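Tuesday, November, after lunch

Teardown cell again. Lorcan left a note on the door saying the arm was "a bit off to the right" when it went for memory, so that was my morning gone! Re-ran the tool calibration with the pointer Štefánia made, six touches, and the error was all in one direction. That smells like the gripper mount to me, so off it came. Two of the screws were barely finger tight. Cleaned them, put a drop of Vilton blue on each (we're nearly out, Dulce, please order) and torqued them back up. 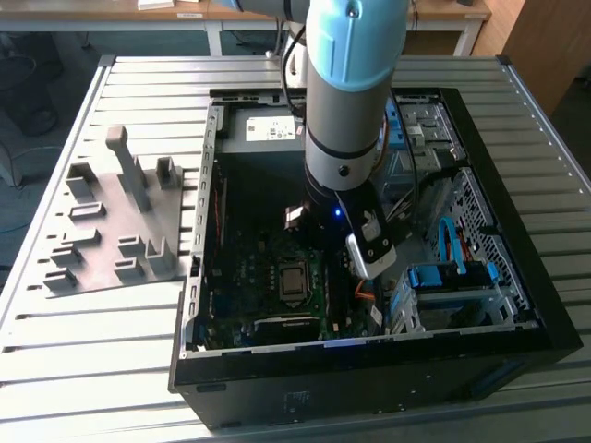 Cable slack was next on my list. Helge wants everything tied tight to the links and I don't, because last time the wrist ran out of slack at joint 6 and threw a fault. So I left both black cables loose on either side of the arm and jogged it slowly down over the open tower – watch the one on the right, it goes into the case with the wrist. I'd like a soft clip there, maybe one of the Lerar ones.

Then the fixture plate. I re-taught the corners and saved them as plate 7. Don't load the old one, please, it still has the bad offset in it. 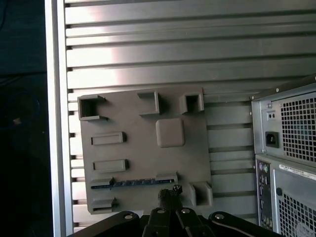
I also dropped the approach speed for the memory clips, which Leopoldo will grumble about, but I'd rather wait a few seconds than print more clips. Still to do: fingertip pads, and a backup of the program before anyone touches it.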